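Kobina's monitor mix, and what I changed after night 3

Sun 9 September

The Mistar run is done and the van is unloaded, so I am writing up the stage sound before I forget the numbers. If you came for stories about the tour, Dionysis Bakalis is keeping a diary and will post it when he gets to it. I run monitors. What follows is mostly about wedges, a keyboard feed and one bad cable.

Mistar tours as a four-piece: drums, bass, guitar and Kobina Ofori on vocals and keys. On the January dates everyone was on wedges. For this run the drummer and Kobina moved to in-ears and the other two stayed on wedges. A mixed setup like that costs more channels than either option alone. The in-ears need room microphones or the player feels sealed off, and the wedges put level on stage that the room microphones then pick up.

Night 1 was Ukholm. The stage is shallow, with a hard back wall and a low ceiling over the drums. I placed the two room microphones at the downstage corners facing the crowd, which is where I put them everywhere. With the bass wedge angled across the stage, the left one took a good deal of bass. Kobina asked for less low end in his ears twice in the first four songs. I cut the keys, then the kick, and neither was the source. I found it in the fifth song by muting the room pair for a bar.

The fix was a high-pass filter on the room pair, set well above where I would normally put it. It sounds thin if you solo it. In the full mix it is fine, as the room pair only has to carry applause and speech between songs. I kept that setting for the rest of the run.
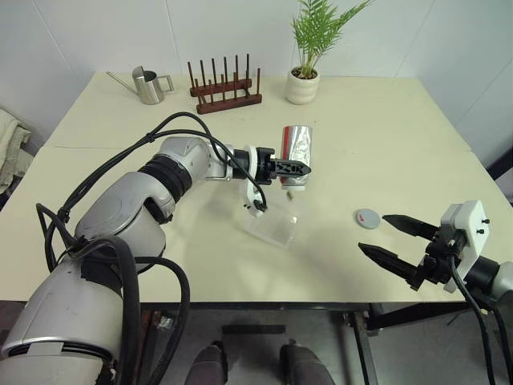 Night 2 had no faults that I could trace to my end. The support act ran long and we lost most of the changeover, so we line-checked in place of a soundcheck. I had saved the Ukholm file, and the gains were close enough that I only touched the vocal and the snare. Dionysis played the whole set with his wedge lower than he wanted and told me afterward. I would prefer to be told during.

Night 3 was Nistulberg, the largest room we played. The house count at the door was 2,379, and the band had not played to a crowd that size as headliners. The rig was good and the house crew were quick. The problem was the left keyboard channel, which dropped out for part of the second verse of "Bae" and came back on its own before the chorus.

For those who do not know the song, "Bae" has no guitar until the bridge. It is vocal, keys and brushes at 57 beats per minute, and there is nothing to hide behind. Kobina heard the left side go and carried on playing. Out front the keys were panned fairly narrow, so the audience got a drop in level and not much else.

I swapped the direct box during the next song. Then I swapped the channel on the stage box. The dropout returned in the encore, which left the cable from the keyboard. I had tested that cable in the afternoon and it passed. It passes now, on the bench, lying straight. It fails when it is bent near the plug on the keyboard end, and that is the position it sits in on Kobina's stand, where the output jacks face down toward the pedal board.

The changes I made after that, in the order I made them:

The keyboard pair now uses right-angle plugs at the instrument end, with the cable taped to the stand leg so that no weight hangs on the jack.

A spare pair runs in the same loom, plugged in at the stage box and left loose at the keyboard.

Every cable gets flexed at both ends when it is tested.
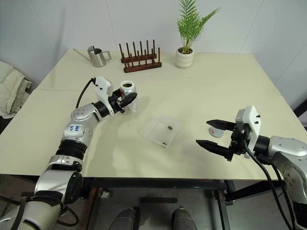
I also moved the click. On the first three nights it went to both in-ear mixes at the same level, and Kobina did not want it on the slow songs. The faster songs, mostly at 102, need it for the backing parts. I now have it on its own fader per mix, with a mute saved in the scene for each song. The drummer still gets it throughout. The scene list has grown as a result, and I have to be careful when the set order changes at the last minute - it changed on both of the remaining nights.

Dionysis wants to try in-ears for the next dates. I am in favor. With one less wedge I could lower the filter on the room pair and give Kobina a fuller picture of the house. The bass player has said no and I do not expect that to move.

Still on my list: relabel the loom, replace two microphone clips, and find out why the talkback microphone hums when the lighting desk is on the same circuit. It did this in Ukholm and in Nistulberg and at neither of the others. I have a transformer on order for it and will try that at rehearsal first.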